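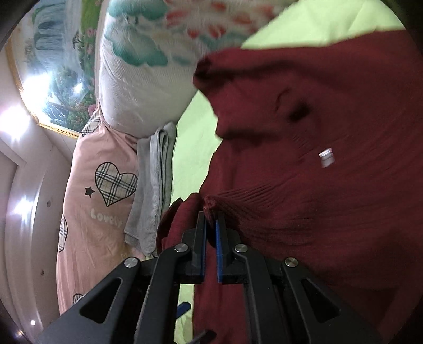 Jaws closed on the dark red garment, bedroom set. Hand-held gripper, wrist view.

Notebook entry, 8 Mar 2018
Project Trakier, demonstration by hand, household cloth tasks
Entered by: Maribel Flores
Present: Niilo Hirvonen (operator)

Purpose. To record demonstrations of picking up and folding a single garment on a bed, using the hand-held gripper, and to settle the wording of the operator's instructions before the work passes to the Brullmont site.

Set-up. The bed was made up with the lime-green sheet. Both printed pillows were left at the head end and the grey towel was placed folded beside the pink one. These items are to remain in place throughout the series. The operator is not to tidy them between demonstrations, even where a sleeve comes to rest against the towel. The framed picture and the headboard both throw back a good deal of light, and the glare is plain at the upper left of the wrist view. It was agreed to leave the lamps as they were, as the Binach recordings were made under similar conditions and the two sets will be trained together.

Procedure. The garment is dropped on the sheet from waist height and is not arranged afterwards. The operator approaches from above with the jaws open, closes on a single raised fold, holds for a count of two, and lifts. The garment is then laid flat, folded twice and left at the foot of the bed. The demonstration ends when the jaws are open and clear of the cloth.

Observations.

The pinch in the view at the head of this entry is the grip we wish to teach. The cloth stands up in a small crumpled knob between the blue pads and the creases run out from it to the right, so the direction of pull can be read from the cloth itself. Niilo considers the creases a better guide than the gap between the jaws, which changes very little once there is fabric in it. I am inclined to agree but should like to see it borne out on the thinner cotton items.

Where the operator took hold too near a gathered corner, two layers came up together. The second fold then went wrong in every such case. These demonstrations have been kept and marked as poor and should not be deleted. Besson has asked for them separately.

The dark red garment is difficult in shadow. Hollows in the cloth come out almost black and are easily taken for openings such as a neck or a cuff. The small white label is a useful landmark when it happens to be uppermost, but the policy must not come to depend on it. Half of the next batch is to be recorded with the label underneath.

Operator's wrist. Niilo reported stiffness after the longer runs. Sessions are limited to up to 6 demonstrations before a rest, and the operator may stop sooner without giving a reason. The handle was re-taped after the first rest.

Faults. Recording stopped without warning on 2 occasions. On the first, the cable had worked out of its socket. No cause was found for the second, and the log has been saved under the Trakier folder with a note of the time. The left pad was also found to be lifting slightly at its lower end during the closing check. It was pressed back and held for the remainder of the session. A spare pair should be fitted before the next one.

Instructions to operators, revised wording.
Close on the cloth once only. If the grip is poor, open fully, withdraw and begin the approach again.
Keep the free hand out of view from the start of the recording to its end.
Do not shake the garment to loosen it. The arm at Brullmont cannot reproduce that movement at a safe speed.
State "poor" aloud at the end of any demonstration that should be marked down.

The third instruction replaces the line adopted in November, which permitted a single shake. Recordings made under the earlier wording may still be used for the lifting stage but are to be left out of the folding set.

Outstanding.
Spare pads to be drawn from stores (N.H.).
Second stoppage to be looked into, log to be compared with the Binach unit (M.F.).
Decision needed on whether the towel is to be folded in later demonstrations or treated throughout as part of the background. Niilo favours the former. I have asked Brullmont for their view and will enter the reply against this page.

M.F.

Added later, N.H.: Pads drawn and fitted, both sides. The jaws now close very slightly earlier than before, so the zero position was set again and the new value written on the lid of the case. Please check it against the case and not against the old sheet on the wall.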